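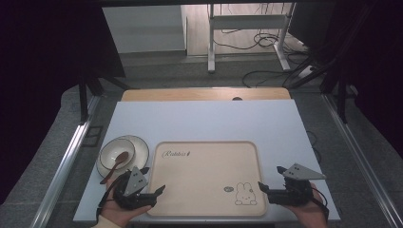
Rabbit tray, white bowl, wooden spoon.

So I did my own taxes this year. All of them, the regular job part and the side business part, and I have been insufferable at dinner ever since. My family has asked me to please write it down somewhere and stop bringing it up, so hello, blog!

Some background if you're new. I work a normal job four days a week (paycheck, withholding, a form in the mail, very easy) and I also run Stenby, my tiny online shop where I sell knitting patterns and project bags. Stenby started as a way to pay for yarn. It still mostly pays for yarn, but last year it paid for a bit more than yarn, and that's when the tax side stopped being something I could shove in a drawer.

In past years I took everything to an office over in Gough. Nice people, good candy dish. They charged me $393 last time, and when I looked at what I had handed over (a folder, already sorted, with totals on sticky notes) I thought, hmm. I had done a lot of that work myself. The rest was somebody typing it in and knowing which box it went in. I wanted to see if I could learn the boxes.

I gave myself a Sunday. Ha! It took that Sunday and most of the evenings that week, and one of those evenings was only me looking for a receipt for a label printer. Found it in my email under a store name I didn't recognize at all, because the company that bills you isn't always the company whose name is on the site. I have now made an email folder called TAX STUFF and everything goes in there the minute it arrives, even if I'm not sure it counts.

OK, the income part. I thought this would be the simple bit. I sell through two places, my own little site and a marketplace called Cadari, and I figured I'd add up what landed in my bank account from each one and be done. Nope! What lands in the bank is what's left after fees. The number that goes on the income line is what customers paid, before Cadari takes its cut, and then the fees go down below as an expense. You end up in the same place if you do it right, but if you put down the after-fee amount and then also subtract the fees (which I did, for one whole evening, feeling very rich in deductions) you have counted them twice. My Cadari fees for the year came to $660. That was a bit of a gulp. You don't feel it when it's coming off a few cents at a time.

Refunds tripped me up too. I had three of them, all project bags that arrived with a wonky zipper, and I had to go back and make sure they were taken out of sales and also that I hadn't counted the postage refund somewhere else. I got there in the end with a spreadsheet that has far too many colors in it.

Then expenses. Fabric, zippers, thread, mailers, postage, the website, the label printer (hello again). Those were fine. The one I went back and forth on was the home office. I sew in the corner of the spare room, and the spare room also has the guest bed in it, and the drying rack, and a bike. The rule, the way I read it, is that the space has to be used regularly and only for the business. I could maybe draw a line around the sewing table. But I also hem my own pants at that table, and made a whole Halloween costume on it. So I left it off. Maybe I gave up a bit of money there, but I know I'd lie awake over it, and I like sleeping.

Yarn is another one. I knit samples for the patterns, and that yarn is for the business. I also knit for myself, and that yarn very much isn't. They all come in the same box from the same shop, because of course they do. I went through every order and marked which skeins went where, and I was strict with myself, and it was a little embarrassing to see the totals side by side. This year I'm placing two separate orders. It'll cost a bit more in shipping and I do not care.

The part that nearly sent me back to Gough was self-employment tax. If you've only ever had a paycheck job you may not have met this one. Your employer normally pays half of your Social Security and Medicare and you pay the other half, and when you work for yourself you're both people. So it's on top of the regular income tax. I had it in my head that because Stenby is small it would all sort of come out in the wash with my refund from the regular job. It ate the refund. I didn't owe anything extra at the end, but it was close, and I'd been planning on that money for a new washing machine.

What I've started doing is moving some of each payout into a savings account before I can look at it too fondly. I also bumped up the withholding at my regular job by $100 a month, which was a single form, and the payroll lady had it sorted the same afternoon. Some people send in quarterly payments and I might get there one day, but right now I'd rather have it come out before I see it. My sister-in-law does the quarterly ones and has them on the calendar in red. Different brains!

For the actual filing I used Mitach, a program that asks you questions one screen at a time. I liked it fine. It did keep trying to sell me the bigger version, and at one point it asked if I had any farm income and I clicked yes by accident and had to answer a lot of things about livestock before I found the back button. I do wish it showed you the real form as you went along. I ended up printing the blank one off and filling it in with pencil next to the laptop, and things made a lot more sense that way. I could see how the number from the business page walked over to the main page.

I filed at ten at night, in my robe, and then sat there refreshing until it said accepted. It doesn't say accepted right away, by the way. Mine took until the next day and I checked it at breakfast, on my break, and in the parking lot at the grocery store.

Would I do it again? Yes, I think so, as long as Stenby stays the size it is. If I ever hire somebody or start selling bags to shops, I'm going straight back to the candy dish. And if your stuff is more complicated than mine, please don't take any of this as advice, I'm a person with a sewing machine and a spreadsheet.

Next up on here is the August pattern, a hat with a folded brim, and I'm still looking for test knitters in the bigger sizes. Leave me a comment if you want in, and tell me what yarn you'd use!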